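Getting hold of cloth: Yannick Hoarau on the grasp planner at Dera

Yannick Hoarau has been writing grasping software for a long time, and he still talks about fabric as if he met it last week. "A box is where you left it," he says. "Cloth has a new shape each time you look. I love that! It ruins everything you planned, and then you get to plan again."

At Dera he looks after Sundaram, the code that decides where a two-fingered gripper should close on a piece of cloth, and how hard. An older version went hunting for corners. It did well on tea towels and badly on anything thick, where the corners tend to be folded under or lost in a heap.

So the team in Arnley rewrote it to look for ridges instead. "Any raised fold with a bit of slack on both sides will do," Hoarau says. "You come down over it, close, and you've got something to work with. Once you have one good pinch, the rest of the cloth starts telling you where it is." 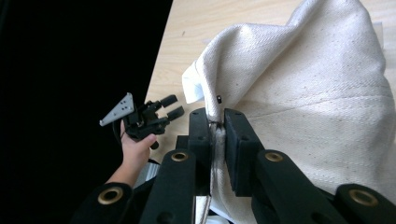 Page last changed: August

Heavy canvas is his favourite test. With a fold of it held upright between the two black finger pads, the planner has to work out which way the rest will hang, and a second gripper means a second set of choices. Sundaram scores both hands together, which was the hardest part to write (and, he says with a grin, the part he would most happily write again).

The examples it learns from are made by people working hand-held grippers. There are 1,688 of them so far, each labelled with the moment of contact and the moment of release. Hoarau checks the labels in Brivuvex, a small viewer he built over a few evenings, which plays the finger width as a line under the video. "You see the line drop and go flat, and that's your grasp. If it goes flat too early, the pads have met and there's nothing in them. It's such a simple plot and I look at it all day."

The planner now refreshes its choice 60 times a second, right up until the pads close. Before that it chose once and stuck to it. "You could watch the cloth slide and the arm carry on regardless," he says. "Painful!"

Next come seams. They are stiffer than the cloth on either side, and the model still treats them as ordinary folds. Hoarau has two ideas for that and wants to try the slower one first.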